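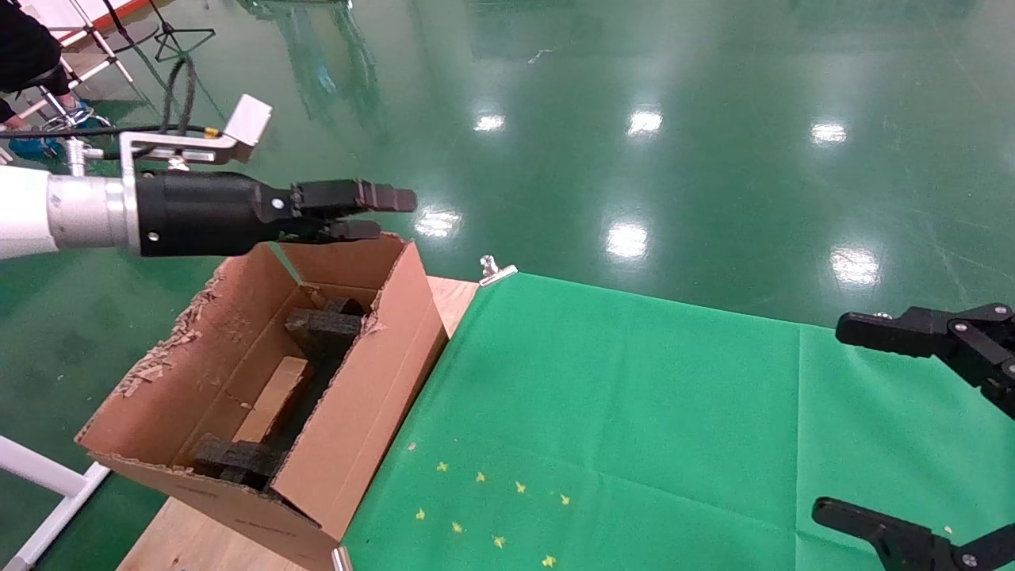 Two grippers at the bench, with the foam box and the yellow stars on the green cloth.

Comparing two grippers with a box and some tiny stars

Pick-and-place demos usually use a nice chunky block, and nearly any gripper can lift a nice chunky block. I wanted a test that would make me pick a favorite, so I put small flat things and deep awkward things on the same table. It's a great way to spend an afternoon!

What you need

An open cardboard box, foam blocks to go in it, a piece of cloth, a couple of metal clips, and a handful of little star cutouts. Don't worry if the box is torn up. Mine has a ragged rim and I like it that way — a finger that snags on loose cardboard tells you something.

Setting up

Clip the cloth down at the edge of the table before you do anything else. I skipped this in February and the cloth bunched up under the fingers on every single pick. Set the box beside it, flaps up, and stand one foam block against the inside wall.

Check your cables next. Move the arm slowly through its full reach and watch for anything that pulls tight near the wrist.

Running the picks

1. Start with the foam. Do 20 tries per gripper, and write down whether the fingers touched the box on the way in.

2. Move to the stars. Lower the fingers until they just press the cloth, then close at your slowest speed. Do another 20.

3. Swap sides and repeat with 10 of each. Efua Owusu suggested this one, and I'm so glad she did, as my left and right scores were nowhere near the same.

Log the misses too, with a word or two on each (slid, pinched cloth, hit flap). Those notes helped me far more than the totals when I went back to change the finger pads.

Next up is the same test with softer pads — send me your scores if you try it first!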